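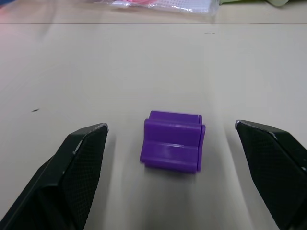
Monday, 6:40 a.m.

Slept badly, up before the alarm. Moved the Undance listing to the new category before the morning refresh. The old placement was under "dinner and evening," the new one is under "events and travel." The form makes you re-enter everything when the category changes, including the age confirmation and the ID check, and the body text limit is lower: 2,000 characters, spaces counted. My old text ran over. I cut the paragraph on languages and the second mention of the deposit, and took out "refined," which is in every other ad on the page anyway.

Rate line now reads 400 for the two-hour dinner, deposit 200, balance on arrival. Before this I had the deposit as a percentage, and people kept writing to ask what the number was. A flat figure should cut those messages. I will leave it alone for a month and then compare.

Went through the inbox from the August ad. 94 messages in total. Sorted them in Prorkorus by tag: complete form, partial form, no form. Most were no form, the one-line kind, "hi" or "available now." Canned reply to those, with the link. The partial ones mostly leave out the reference field. I think the field label is the problem. It says "references," and a first-time client reads that as an employment reference. Changed the label to "Companion you have met before, or employer landline." Tested the form from my second phone. The confirmation email came in twice, same timestamp. Turned off the auto-responder in the mail settings and left the Prorkorus one on. One email on the next test.

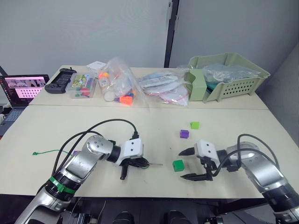

Both arms over the table, small colored cubes between them.

11:15 a.m.

Calendar sync is off again. Bookings entered on the laptop show on the phone one hour early. It is the time zone setting on the phone calendar, which I changed for the trip in spring and never changed back. Fixed. Checked all the entries through the end of the month by hand, and two had been saved with the wrong hour. Wrote to both clients to confirm. One has answered.

Buffer between bookings is now ninety minutes. It was sixty. With the bridge in Narklow down to one lane, sixty does not cover the drive and a change of clothes. The buffer has to be set per service type in Prorkorus, there is no global setting, so I had to do it for each of the four.

2:30 p.m.

Called the Kan about their dining room. They no longer hold a table past fifteen minutes without a card on file. Put my own card down and added a line to the pre-date email asking for punctuality. The corner table cannot be requested online, only by phone after two. Noted in the venue sheet with the parking rate and the side entrance.

Safety check-in: moved the second text from the end of the date to the midpoint, and kept the one at the end. So three now, arrival, middle, leaving. The code word was overdue for a change. New one is set and confirmed from the other side.
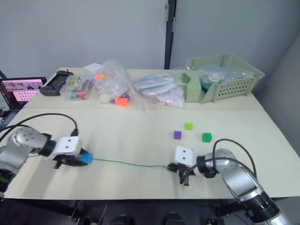
Left gripper holding the small blue object, right one pointing down.

9:50 p.m.

Listing went live at four. The preview crops the photo square and loses the hem of the green dress. Uploaded the taller version with a margin, same result. Support at Undance says the crop is fixed on mobile. Used the seated photo.

Seven views by evening, one inquiry, form complete. Replied with two openings.

To do: receipts for dry cleaning, quarterly estimate, renew the phone plan, ask the Kan about the terrace.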